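The Great Gripper Budget, Part Two

I told myself I would keep the hand-held gripper budget to one page. It is now on its third tab, and one of the tabs is called "maybe."

When I started, the plan was simple: buy 2 grippers, use one, lend the other out, spend whatever was left on lunch. Then Trurstead sent over their price list. The fingers are reasonable. The pads that go on the inside of the fingers are 21 dollars a set, and they wear, and you can guess how many sets I had put in the spreadsheet.

Brostgate will sell you a bundle with spare pads, a mount and a case for 170. I don't want the case. I have asked twice whether I can have it without the case and been told the case is free, so no.

Most of my sessions happen on a pale wooden table in the sun, with a fluffy white thing and a wire stand off in one corner, and the table has a few marks on it that I have added to the budget under "furniture, emotional." 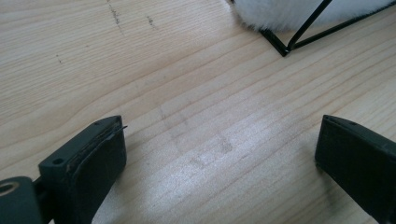
What I'm putting on the list for November

Pads first, three sets. I'd sooner have too many than spend another evening comparing shipping rates.

A table cover for 57 from Wollska, who seem to think they are selling sails. I may just buy a bedsheet.

The second gripper moves to next year. Guo has a cheaper one coming, or so their newsletter keeps telling me, and I've been reading that newsletter long enough to know what "coming" means. If it isn't out by spring I'll go back to Trurstead and pay up.

Lunch has been cut entirely.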